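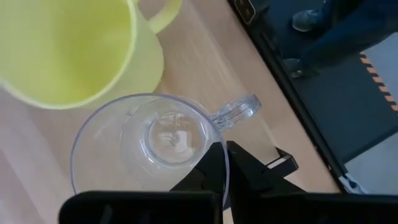
Philomena Aidoo dijo, después de oír la primera demo, que para qué quería ella un buscador de podcasts si lo que no encuentra nunca es el minuto exacto en que alguien dijo lo que recuerda. Nos fuimos a casa dándole vueltas y a la mañana siguiente habíamos cambiado el título del proyecto.

Vodik: búsqueda por fragmentos en podcasts de pequeña audiencia
Informe final del proyecto de asignatura
Taller de Plataformas y Contenidos Digitales, Escuela Furtado

1. De qué va esto

Los podcasts grandes tienen capítulos, notas, transcripción y hasta resúmenes. Los pequeños (el de la peña ciclista, el de dos amigas que comentan novelas de quiosco, el de un instituto que entrevista a sus exalumnos) tienen un título, con suerte una fecha, y una hora de audio seguida. Hay cosas buenísimas ahí dentro y no hay forma de llegar a ellas.

Vodik permite escribir una frase más o menos parecida a lo que uno recuerda y devuelve fragmentos de audio que empiezan unos segundos antes de ese momento. Queríamos que funcionara en un portátil corriente y sin enviar el audio a ningún servicio externo, una condición que nos pusieron tres de los programas participantes y que acabó marcando casi todas las decisiones técnicas.

2. El material

Trabajamos con 59 episodios cedidos por sus autores. Los troceamos por silencios y por cambios de hablante y salieron 2.618 fragmentos. Después quitamos sintonías, pruebas de micro, trozos de puro ruido y repeticiones de la cabecera, y nos quedamos con 1.947. Esta limpieza fue con diferencia lo más pesado del curso. También lo más divertido, todo hay que decirlo: hay un episodio en el que los presentadores discuten durante un buen rato si están grabando o no.

Los fragmentos y sus etiquetas están guardados en Datasico, el repositorio que montamos para la asignatura, con un permiso distinto por programa. Dos de ellos no quieren que el audio se redistribuya, así que en esos casos solo conservamos la transcripción.

3. Cómo funciona

La transcripción se hace en local. Cada fragmento se convierte en un vector y se guarda en un índice que escribimos nosotros, llamado Usik, muy sencillo pero suficiente para este volumen. Cuando llega una consulta, Usik busca los vectores más cercanos y luego una segunda pasada los reordena según las palabras que coinciden literalmente. Al principio no existía esa segunda pasada y el sistema confundía alegremente a cualquier persona llamada Rocío con cualquier otra.

El mayor salto de calidad vino de un cambio pequeñísimo: solapar los fragmentos. Si alguien hace una pregunta al final de un trozo y la respuesta cae en el siguiente, ninguno de los dos sirve por separado. Con un solape de pocos segundos empezaron a aparecer resultados que llevábamos semanas dando por perdidos. ¡Qué tarde la de aquel jueves!

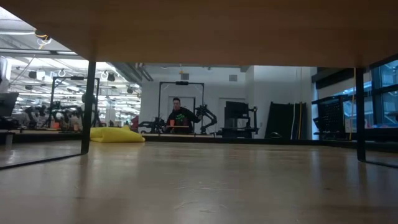
Figura 2. La sala, vista desde debajo de una mesa.

4. Pruebas

Pedimos a oyentes habituales que escribieran consultas de memoria, sin volver a escuchar nada, y reunimos 57. Dimos por buena una búsqueda cuando el fragmento correcto salía entre los cinco primeros. Las consultas con un nombre propio o un lugar fueron muy bien. Las que describían un tono («cuando se ríe contando lo del tren») fueron mal, y es lógico, porque la transcripción no recoge nada de la risa. Queda como línea abierta y es la que más ganas tenemos de retomar.

Otro fallo frecuente son los cambios de idioma. Varios programas alternan castellano y gallego dentro de la misma frase, y el transcriptor elige uno y se empeña en él hasta el final. Probamos a detectar el idioma por fragmento, con mejoras desiguales según quién habla.

5. Lo que cambiaríamos

Habríamos hablado antes con los oyentes. Dedicamos el primer mes a una portada con carátulas y recomendaciones que al final está desactivada. También habríamos acordado desde el principio cómo nombrar los archivos; en el repositorio siguen conviviendo dos sistemas y el anexo B explica cómo pasar de uno a otro.

La interfaz actual es una caja de texto y una lista, con un botón para escuchar desde antes. Ese botón lo usa todo el mundo, muchísimo más de lo que esperábamos, y en la próxima versión debería poder pulsarse varias veces seguidas sin perder la posición original.

6. Próximos pasos

En julio abriremos Vodik a los programas que cedieron material para que cada uno lo pruebe con su propio archivo. Falta escribir la guía de instalación para Windows y decidir qué se hace con los episodios que un autor retira una vez indexados. Ahora mismo hay que reconstruir el índice entero.

Anexo A: formulario de cesión
Anexo B: correspondencia de nombres de archivo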